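Gulska's Last Letter Writer Is Still Taking Walk-Ins

Noemí Barajas has one rule for the first ten minutes and it's that you don't start with the problem. Start with your name, where you live, who the letter is for. Then the problem.

"Otherwise they cry before I have a address," she says.

She writes letters for people. Landlords, school districts, insurance companies, sisters who stopped calling. Has done it since 2000, the first few years out of the back of a copy shop on Orozco Street and now from a narrow room two doors down, between the shoe repair and a place that used to sell fish tanks. Nine dollars a letter. It was nine dollars last year too. She's been meaning to put it up.

We met on Monday, July 10, 2023, before she opened. She'd said eight. At ten of there were already people on the sidewalk, a man with a grocery bag full of envelopes and a mother with a teenager who did not want to be there. Barajas let me in by the side and told me I had until nine, and that she'd be stuffing envelopes while we talked.

How do you get into this. She laughs at that one.

"I could type. That's the whole story. I was making copies for people and they'd hand me the thing they wanted copied and I'd say, sir, you can't send this. It's all one sentence. You called him a thief three times and you never said how much he owes you."

The man in question was owed a deposit. 400 dollars, she still remembers it, on an apartment above the old Prinar bakery. She retyped his letter during her lunch. Took out the thief. Put in the date he moved out, the date he turned over the keys, the amount, and a line asking for a check by the end of the month. He came back with the check to show her. Then his cousin came in. Then the cousin's whole building, more or less.

"The owner of the shop said either charge them or stop. So I charged them. Two dollars back then."

The letters themselves are short. That surprises people, she says, they feel cheated, they come in with a long story and they leave with half a page. She'll read it out loud to them before it's signed. Always out loud. If they want something back in she'll put it back in, once, and tell them what she thinks of it.

"A woman wanted to tell the gas company about her husband's surgery. I said why. She said so they know what kind of year it's been. OK. I left it in. One line, at the end. I think it was right, I've thought about that one a lot. The bill was wrong either way, the surgery didn't make it more wrong. But she wanted a person to read it."

Did a person read it? She doesn't know. Most of the time she doesn't find out. People come back when there's another letter, not when the first one worked.

I asked about the phone. Everybody has email now, everybody's kid has email. She figured that would finish her off by 2010 or so and for a while it did get thin, she took a bookkeeping job three days a week at Hellero, the tile warehouse, and kept the room open the other two. Then it came back. She's got a theory.

"The websites. You go on the website to complain and there's a box, and the box gives you a menu, and your problem isn't on the menu. So you're stuck. You go in circles. But there's still an address at the bottom somewhere. There's always an address if you look. And if you send paper to it, certified, somebody has to sign for it. They have to open it. It's almost a surprise to them."

She left Hellero. Five days a week now, mornings until two. 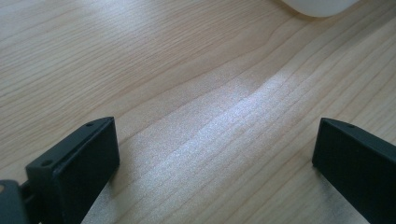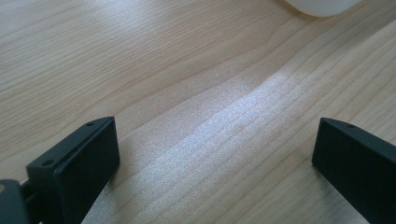 Pale wood grain, with the light on it.

The work has changed in what people bring. Used to be a lot of letters overseas. Family letters, long ones, and she misses those. She'd write for a man named only as "the uncle" in her files, who sent his brother a letter every March with the same news in a different order: the knee, the weather, the price of meat, who got married. He'd dictate it with his eyes shut. She never met the brother but says she could pick him out of a crowd.

Now it's maybe one family letter in a week. The rest is housing, medical bills, and schools. Parking tickets, which she hates and will do.

"Parking tickets I tell them, you parked there. Did you park there? Yes. OK so what are we writing."

And then what do you write?

"We write that the sign was hard to see." She shrugs. "If it was. I go look. If it's in walking distance I go look at the sign."

That's a thing I heard about her before I ever met her, that she goes and looks. She went to look at a ceiling leak in March, stood in the lady's kitchen with an umbrella. She's gone to stand in front of a school crossing at the bell to see whether the guard shows up. She says it's simply faster. A person will describe a thing for an hour and you still don't know where the stairs are.

What she won't write: anything to a judge. Anything that needs a lawyer, she's got a list of legal aid numbers taped inside the cabinet door and she'll dial for you. No anonymous letters. She used to do them, a few, neighbor stuff, and quit after one about a dog that she doesn't want in the paper. No love letters to anybody who's asked not to be written to. She asks straight out. "Does this person want to hear from you. And I watch the face."

Regular love letters, fine. She's not good at them, she says. Too tidy. She had a young guy, nineteen or twenty, who sat there while she read it back and he said, it sounds like she owes me money.

"He was right! I gave him the pen. I said you do this one, I'll fix the spelling. He didn't want me to fix the spelling either. Smart kid."

Didn't charge him.

Her oldest customer is 92. Comes in on the bus, by herself, with a hat. She writes to newspapers, three or four of them, on the subject of bus schedules mostly but also on sidewalk benches and the way people on television say the names of towns. She can see fine and she can write fine. Better handwriting than mine, Barajas says. She just likes to have it typed, and I think likes to be argued with.

"We fight over commas. She's a comma person. I'm not a comma person. She told me I write like a telegram."

Do they print them?

"Two so far this year. She brings me the page and she doesn't say anything, she puts it down in front of me and waits."

I wanted to know if it gets heavy. All of it, five mornings, other people's worst month. She didn't answer that right away. She did a few envelopes. She folds in thirds with the side of her thumb, no ruler, and they come out dead even.

"The heavy ones aren't the angry ones," she said finally. "Angry is easy, angry people have a plan. It's the ones who are sorry. They come in to write to a son or something and they've been carrying it so long they've got it all worked out, every word, and you read it back to them and it's two lines. That's it, that's the letter. They thought it'd be longer. I've had people just sit there. I let them sit. The line can wait."

She keeps a carbon, well, a copy, of everything for a year, then it goes through the shredder at the copy shop. She's strict on that. Somebody from the college asked to have them for a study and she said no before he was done asking. Names off, he said. Still no. "You can take the names off, it's still their knee."

I asked who takes over. There's a niece who helps on Fridays, fast typist, a little impatient, tends to argue the case with the customer before she's heard it. Might grow out of it. Might be a lawyer, Barajas says, not totally as a compliment. The rent goes up in the new year and she hasn't decided about that either. She could do it from home. She doesn't want people coming to her home. She could do it at the library, they've offered her a corner, but then there's the matter of charging and there's the matter of crying, you can't really cry in the library.

So for now it's the room. She's had some advice on computers, that a program could write the letters, that it'd write a perfectly good letter. She's seen a few. A customer brought one in that his grandson had made and asked her to check it over.

"It was polite," she says. "Very polite. It thanked the landlord for his time. I said to him, do you want to thank this man for his time? He said no. I said OK, so that comes out. And it never said about the heat! Three paragraphs and it never said what day the heat went off. He never told it. It never asked."

So she asked. It was the second week of the month, a Thursday, he remembered because of the trash. She put that in.

By then somebody was knocking on the glass, the man with the grocery bag. It was five of nine. She held up a hand, five minutes, and he nodded and stayed exactly where he was with his face against the door. She asked me if I had what I needed. I said I had one more, what's the best letter she ever wrote.

She was already up and getting the lock.

"There was one to the water department," she said. "Come back, I'll tell you. Good morning, sir, come in, sit down. What's your name?"

Letters are nine dollars, mornings until two, Orozco Street, walk-ins only. Bring the bill and bring the envelope it came in.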